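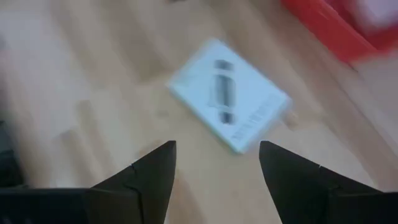

Step 4. Turn the gripper before you go down

At this point your arm can already drive above the white box and stop. If it does not do this yet, please go back to step 3 and repeat the calibration with Perla's sheet. Do not continue with a bad calibration, you will only lose time.

The task in the Drudwood round is simple to say: pick up the flat white box and put it in the red tray. The difficult part is that the judges may put the box at any angle. When it lies diagonally, like a tilted rectangle, the fingers must not come down straight. They would catch one corner, and the box would slide away on the wood.

1. Open the gripper to 60 mm.
2. Move to the hover position. In our code it is called hover_box.
3. Read the angle of the long side from the wrist camera. The function is get_long_side(). It gives you degrees, not radians.
4. Turn the wrist until both fingers are parallel to the long sides. The fingers close over the short width of the box.
5. Wait 300 ms. The arm still shakes a little after the turn.
6. Read the angle again. If the difference is more than two degrees, repeat from number 4.

The picture from the wrist camera is soft at this height, so do not try to read the letters on the box. Last year our team wanted to find the direction from the text, and we spent most of January on it. The outline of the box is enough. Choose the threshold for the outline carefully, because the light wood and the white top are close in brightness. Karla Ventura uses the blue channel for this and it works better than gray.

Step 5. Go down and close

The box is thin, and for this reason the height is more important than the position. Go down in steps of 16 mm until you reach the height you saved in step 3, and make the last step smaller if necessary. Set the closing force to 20 percent. With more force a thin box can bend, and a bent box costs points.

If a finger touches the table, the arm must stop by itself. Test this one time with your hand near the stop button – please do not skip it, also when your team is late.

Lift slowly and go to the tray. Come over the wall of the tray from above, never from the side.

Common mistakes

The wrist turns the long way and the cable becomes tight. Limit the angle to between -90 and 90 degrees before you send it.

The program finds the tray and not the box. Mask everything red first. The Miltach team has shared a short script for it in the club folder.

The gripper closes on air. Usually the fingers closed before the arm arrived. Check that your move command waits for the end of the movement.

When your arm can do five good picks with five different angles, show it to Perla Ayala and she will sign your page. Step 6 is about the release.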